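Apr 4, 2023

# In defence of the tray and the yellow line

Shared workrooms are generally judged by what is bought for them. When Pradov prepared its plans for the enlarged workroom, the greater part of the discussion concerned benches, storage and lighting, and very little of it concerned the floor or the surface of a table at the end of an ordinary afternoon. It is the view of this author that the balance was wrong, and that the habits by which a room is kept in order deserve the same attention as the purchase of its furniture.

The case begins with the table. A work table is at its most useful when most of it is bare. This is widely accepted in principle and widely ignored in practice, for a bare surface invites people to put things on it. A bag is set down for a moment, then a coat, then a box that belongs in another room. By August of last year the long tables at Pradov held so much that users had begun to work on their knees or on the window ledges, and an inventory of loose articles in the two main rooms recorded 513 items without a fixed place. The cupboards were, at the same time, partly empty.

The remedy adopted was a modest one. Each table was given a tray with a raised rim, placed at one end, and users were asked to keep small articles within it. The rim matters more than the size. A flat mat marks out an area, but things drift off it in the course of the day; a rim holds them and also tells the next user, without any written notice, where the previous user's materials stop. Mtshali, which runs a similar room, chose drawers instead. Drawers are tidier to look at, but they hide what they contain, and articles placed in them are frequently bought a second time.

The same reasoning applies to the floor. A painted line costs little, needs no supervision and is understood by visitors who have never read the house rules. Critics of the yellow lines have called them ugly and more suited to a warehouse. That may be so. The question is whether people should be able to cross a room without stepping over bags, and on that question the lines have served well wherever they have been respected.
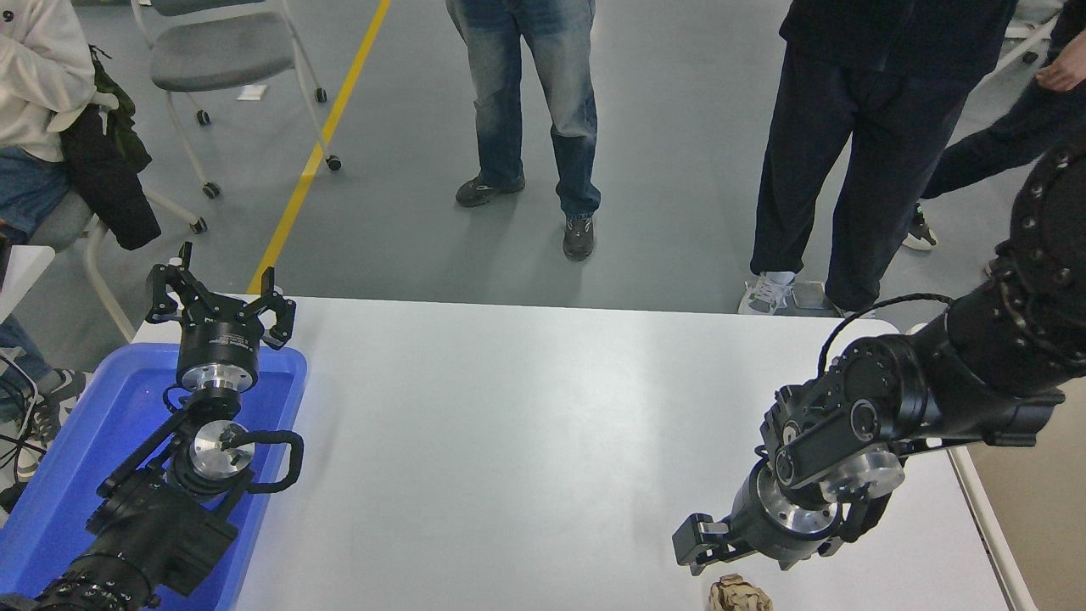
Ognjen Omerović takes a different view of the matter, and wrote to say that the tray and the line are both distractions from the real fault, the lack of anywhere to hang a coat. People do not want their jackets on chairs, he argued, and they do not want their bags beside their feet; they put them there for want of a hook within reach. He would give up every tray in the building for a row of pegs at each door.

The objection is a fair one and should be answered properly. Pegs were considered. Erkuler quoted for a rail along the corridor wall, at a cost of 945 for supply and fitting, and the proposal was put aside on the ground that coats left in a corridor are out of their owners' sight. This author thought the decision sound at the time and now thinks it was made too quickly. A chair with a jacket over its back is a chair that the next person hesitates to take, even when it stands free for the rest of the day. In a room with more than 200 users, that hesitation has a cost, although it does not appear in any account.

It does not follow that the trays should go. A hook will take a coat, but it will do nothing for the small items that gather on a work surface, and it will not pick up a scrap of paper from under a chair. The rooms that stay in good order have a place for large belongings and a place for small ones, and they set aside time for clearing. Pradov has allowed seven minutes at the close of each session for this purpose. The allowance is often spent in conversation, and it ought to be defended more firmly.

A word should be added about chairs on casters. They are comfortable and easily moved, and for those reasons they are seldom returned. Tradine supplied fixed-leg chairs for the smaller room, and they are to be found each morning more or less where they were left. The rolling kind travel. There is no need to replace them, but they should be pushed back to a table at the end of a session, and the floor beneath them checked as this is done.

The next round of purchases will be settled before the summer. The present author would ask that the rail be costed again, this time for a position inside the room and within view of the tables, and that no further benches be ordered until it has been fitted – the existing ones are sufficient when they are clear. The yellow lines should be repainted where they have worn, and the trays should stay.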